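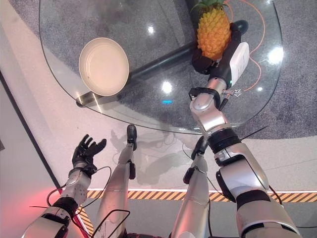
Fig. 1. Right hand on the pineapple, bowl still empty. Glass table, head-height view.

Week 4. Can it do the chores yet?
Notes by Sharada Pillai. Read before section.

Short answer from me: some of them, some of the time, in a room somebody has set up. Longer answer follows.

Start with Fig. 1. Moving fruit to a bowl is the "hello world" of household manipulation. A pineapple is big and rough, so it forgives a sloppy grip. The table is less kind. Depth sensors often see straight through clear glass to whatever is below, and bright reflections confuse them further. Notice the carpet and the support bar showing through, then ask where the software would think the surface is.

Notice too the hazard stripe on the floor. I have yet to visit a kitchen with one.

What a still can't tell you: who or what was driving the arm, how many tries came before, whether the fruit ever reached the bowl. Put those three questions to every picture and clip in this course.

Success rates
Suppose a vendor claims 96 percent on a pick-and-place task. Over 100 items that leaves 4 on the floor. On a shop floor, one worker may now spend the shift picking up after the machine. At home, that worker is you. Also ask what counted as one trial, and whether a person reset the table between trials. Resetting the table is the chore.

Terms
Teleoperation: a person controls the robot remotely. Fine for research, but it isn't autonomy.
Intervention: any human help during a run. Often left out of the headline number.
Generalization: works on objects and rooms it wasn't tuned for. Two bowls is a weak test.

For section
Elif Naz Karakaya will argue the optimistic side, Valentin Bucur the other. Bring one chore you did this week, broken into steps, and mark the step you'd trust to a machine with no one in the room. Maximum 25 lines. Last year most people brought laundry; please pick something else.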